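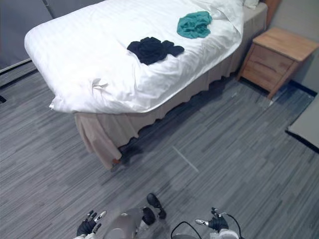
Makura build log: can it make a bed yet? (spoiler: sort of)
Jonddale Shared Workshop forum > Projects > Robots and automation

ninthslat
Original poster
May 14, 2024

I've been asked to stop writing "going fine" on the whiteboard and put down some numbers, so I'm putting down some numbers.

For anyone new, Makura is the two-armed machine in the side room at Jonddale. The goal when we started was that it would clear a bed and then make it. Clear meaning pick the clothes off, make meaning get the cover flat and the corners down where they belong. I said last September that I thought the goal was too big for the people and the money we had. I'm on the build and I still think so.

Where we are: we logged 200 tries at grabbing a corner of the bedding and pulling it out from the mattress. A try counts as good if the fabric stays in the fingers for the whole pull. 91 were good. That's worse than a coin, and the bed doesn't move.

We also did 23 full runs, start to finish, clothes and all, hands off the stop button unless something was about to break. 2 of them ended with a bed I'd call made. One of those I'd call made if my mother wasn't coming.

The head camera is fine. It finds the clothes, it finds the corner, and I have very few complaints about that part. The trouble starts when the fingers get close. White fabric on white fabric gives it very little to go on, so the arm goes to a spot near the fold instead of to the fold.
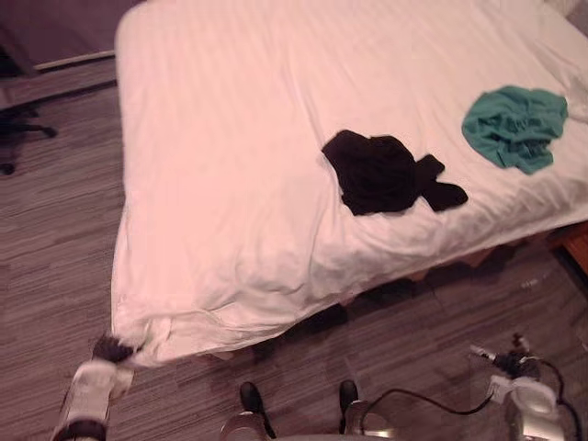 Left hand on the near corner. Clothes not dealt with yet.

When the pinch works it looks great, and I think that's part of our problem. Everyone who walks in sees one good pinch and goes home and tells people we have a robot that makes beds. We have a robot that holds a corner a bit under half the time.

Things I'd like opinions on:

Do we keep the soft fingertips or go to something with more bite? The Stuvholm pads grip well on day one and then go slick. Cleaning brings them back for a while.

Do we drop the clothes part completely and only do bedding?

Is anyone else bothered by the cable to the right hand? I keep getting told it's long enough.

----

papercut_lou

The cable is long enough.

----

ninthslat

It's long enough to reach. It's also long enough to go under a foot, or get pulled across the mattress. Reaching was the easy part.

----

hexkey_and_tea

Question from someone who has only ever looked in through the door. Why does it do the bed before the clothes? Wouldn't you clear it first? If I tug on the bedding with stuff lying on top, the stuff moves, and then whatever the camera worked out is old news.

----

ninthslat

We have both orders in the log. In the corner tests the clothes get left on, partly to see how badly it throws things off. It throws things off. The dark top is easy to find anywhere on that bed. The teal one it finds fine too, then has opinions about which end is the end.

In the full runs, clothes come first. Most of the failed ones failed there and never got as far as a corner, so the 2 out of 23 doesn't tell you much about the bedding. I should have said that in the first post.

----

papercut_lou

Right, so that number is unfair to the bedding side, which is the side I wrote. Could you edit the post?

----

ninthslat

I'll leave the post as it is and the reply under it. The goal on the sign-up sheet says "clear and make a bed," and the number is for clearing and making a bed.

----

old_greaser

I've been a member at Jonddale long enough to remember the hedge trimmer on rails, so take this how you like.

I don't see what the fingers are for. If the job is to pull a cover flat, a flat clamp does it. Two jaws, a strip of rubber, one motor. You people have put a whole hand on each side with joints and pins and little slots, every one of which can jam or come loose, and then you use the thing like a clothespin. I'd have had a clamp on there by the second weekend and spent the rest of the time on the pulling.

----

papercut_lou

A clamp can't pick up a shirt.

----

old_greaser

Neither can the hand, going by the first post.

----

ninthslat

Ouch, but fair.

I went back and forth on this one. The case for the hands is that we want to do other jobs with it later. The case against is that "later" has been paying for a lot of things on this build. When I look at what the hand does in a good corner grab, it's two fingers doing the pinch and the rest along for the ride. Sometimes the rest get in the way. I've watched a spare finger push the fold down just as the other two were closing on it.

----

marzipan_servo

I did most of the wiring on the arms so I'll stick up for them a bit. The Takács drivers have been solid. We've lost one, and that was me with a screwdriver. The arms go where they're told, and they do it again the next time. If the target is off, that isn't the arm.

What I'd look at is the wrist camera. We barely use it. The head camera picks the spot, then the arm goes there more or less blind and closes. The wrist view is sitting right there, a hand's width from the fabric, and all we do with it is save it to the disk. Let the head camera get you close and let the wrist camera do the last bit.

----

ninthslat

I wanted that to be the answer too, and I spent two evenings going through saved wrist footage to see what we'd have to work with. I came away less keen.

A good part of what the wrist sees is us. The black sleeve on the other arm soaks up a big piece of the view whenever the arms are close together, and then you've got the other hand's fingers hanging down past the hem in front of a floor that is all streaks. 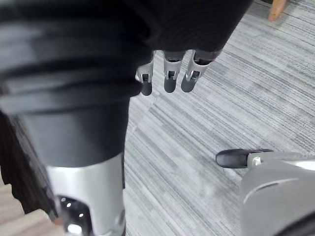 So before it can help with the last bit, it has to learn to ignore its own arm, its own fingers and the carpet. I'm sure that can be done. I'm also sure it's more than a weekend, and "more than a weekend" is how each piece of this got to where it is now. If somebody wants to take it on, the footage is on the shared drive and I'll help sort it. I'm not going to put it on the plan as if it's a switch we forgot to flip.

----

marzipan_servo

Could take the sleeves off for a start?

----

ninthslat

We could. They're there to keep fabric out of the elbow. I'd try it on the corner test only, with someone standing by.

----

marzipan_servo

Or a plain bright sleeve. A color that isn't anywhere else in the room. Then "ignore my own arm" is a lot simpler.

----

hexkey_and_tea

Same thought but for the bedding! Why white? Put a dark hem on it, or sew a colored tab on each corner. My kid's fitted sheet has a tag that says which end is the top and I'd be lost without it.

----

papercut_lou

We talked about tabs early on and decided it was cheating. The idea was a normal bed with normal bedding.

----

old_greaser

Who's checking?

----

papercut_lou

Me, I suppose. If it only works on a bed we've marked up, it's a different project. I'd still like to do the one on the sheet. I'm not against tabs as a test, I just don't want to see "91 good" turn into "190 good" on the whiteboard with a tiny note under it saying tabs.

----

ninthslat

We agree on that one, write it down.

I'd do tabs as a test for exactly one reason. If the grab rate shoots up with tabs, the trouble is finding the fold. If it stays where it is, the trouble is the fingers and old_greaser gets to buy his clamp. Right now we're arguing about which it is with no way to tell.

----

old_greaser

I have a clamp. It's in the drawer under the drill press. Nobody needs to buy anything.

----

pocketlint

Not on the build, but I use the room next door. Could someone say how long one full run takes? I've heard it going through the wall and it seems like forever between noises.

----

ninthslat

Longer than it should. A lot of it is the arm waiting to be told what to do. I haven't posted times because I don't have them written down the same way for every run, and I'd sooner leave them out than guess. Next batch will have a proper start and stop.

For comparison, I made the bed by hand between runs, all of them, and I'm very quick now. That's the one skill on this project I'd call finished.

----

papercut_lou

For balance, because this thread reads like a funeral: when we started it could not touch the bed without shoving the whole cover to the far side. Now it goes to the right corner every time and gets hold of it on a lot of tries. That's real progress and I'd like it said somewhere.

----

ninthslat

Said. It goes to the right corner. I'll even say the pull is smooth when it has hold of something.

I still wouldn't show it at the open house as a bed-making robot. Call it a corner test, let people see misses as well as hits, and put the log on the table next to it.

Plan, unless someone objects in the next few days:

Tabs on the corners, same test as before, 200 tries, same rule for what counts as good.
Old pads off, fresh Stuvholm pads on, cleaned on a schedule and the cleaning written in the log.
Clothes off the bed for all of that.
Cable tied up along the right arm. I'm doing this one whether or not anyone objects.
Clamp test after, on the left arm only.

----

papercut_lou

I object to the cable.

----

marzipan_servo

Leave some slack at the wrist or you'll be pulling on the connector every time it turns over. I can come by and show you where.

----

ninthslat

Please do. I'll bring the ties.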